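분류: 연구실 안전 > 점검표 > 착용형 그리퍼

Jarnance 양손 시연 수집 작업대 점검표 (코멘트 포함)
점검일: 7월 2일 / 양식 번호 3642 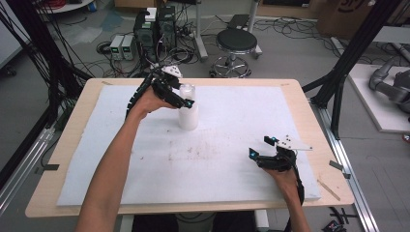
본 점검은 Lulteo 정책 학습용 시연 수집을 재개하기 위한 것이다. 대상 과제는 원통형 용기의 단일 손 파지와 양손 전달이며, 한 세션은 시연 20회로 한다. 판정은 적합, 조건부, 부적합으로 기재한다.

1. 착용부 체결 상태: 적합
코멘트: 좌우 모두 손목을 끝까지 돌렸을 때 유격 없음. 장갑 착용자는 스트랩을 한 칸 늘릴 것.

2. 손가락 링크 가동 범위: 적합
코멘트: 완전 개방 후 영점을 다시 잡았다. 영점 오차가 2도를 넘으면 해당 세션은 학습 데이터에서 제외한다.

3. 손끝 표시등: 적합
코멘트: 청록색 점등 확인. 소등 시 기록을 중지하고 커넥터부터 점검.

4. 전완부 케이블: 조건부
코멘트: 팔을 뻗을 때 여유 길이가 부족하다. 고정 위치를 팔꿈치 쪽으로 옮긴 뒤 재점검.

5. 작업면 폼 시트: 조건부
코멘트: 중앙부에 갈색 얼룩과 긁힌 자국. Essien 비교 실험에서 배경 변화에 따른 성공률 저하가 보고되었으므로 교체 전후 데이터를 섞지 말 것. 교체는 9월 예정.

6. 바닥 케이블: 부적합
코멘트: 본체와 전원 장치 주변 배선이 엉켜 있고 의자 뒤쪽 바닥까지 이어진다. 덕트 정리 전에는 착용 상태로 이동 금지.

7. 전원 차단 절차: 적합
코멘트: 차단 후 링크가 손 힘만으로 열리는지 양쪽 모두 시험함.

8. 시각 동기: 적합
코멘트: Skiketti 기록기 기준. 좌우 스트림 간 차이는 2프레임 이내로 유지.

조치: 6번 항목 완료 후 재점검. 4번은 같은 날 함께 확인한다.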